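Hardware sort, Rerton bench, 08/07/2023

Started laying out the loose fasteners on the white table. 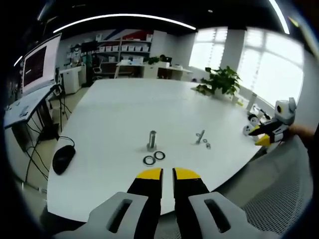 Two bolts, two black rings, one washer, one nut. Mouse still on the table at left.

The Drotbridge tin got mixed up again in the move from Surnthorpe, so everything in it has to be matched by hand before it goes back in the drawers. Today was only the small stuff. Working a few pieces at a time on a bare patch of tabletop is slower than tipping the tin out, but last time we lost washers under the desk that way.

Order used:
Thick bolts first, stood on their heads so they don't roll.
Rings next, kept in pairs.
Thin bolts last, each with its own nut and washer next to the end.

The thin bolts will roll if you bump the table. Lay them down at a slant and leave space on both sides. I tried a paper towel underneath and gave up on it, the washers catch in the weave.

Rings: Benedek Magyar thinks they are all one size. I am not sure. Two from the bottom of the tin felt stiffer than the rest. Put those in a separate bag marked CHECK. Please don't put them back in with the others until somebody has had the calipers on them.

Drawer 42 is for thick bolts. Drawer 322 is nuts and washers, small only. The label on 322 is peeling and needs redoing.

Bautista can send a bag of 500 washers if we run short. Sorin Mihăilă has the order form. No need yet.

Left to do:
second half of the tin
cables under the desk, still in a tangle
wipe the table with something that doesn't leave streaks
find the lid for the tin

Nuts from the old December batch are tight on the thin bolts. They start fine by hand and then bind after a couple of turns. Set four aside to try with oil on Monday.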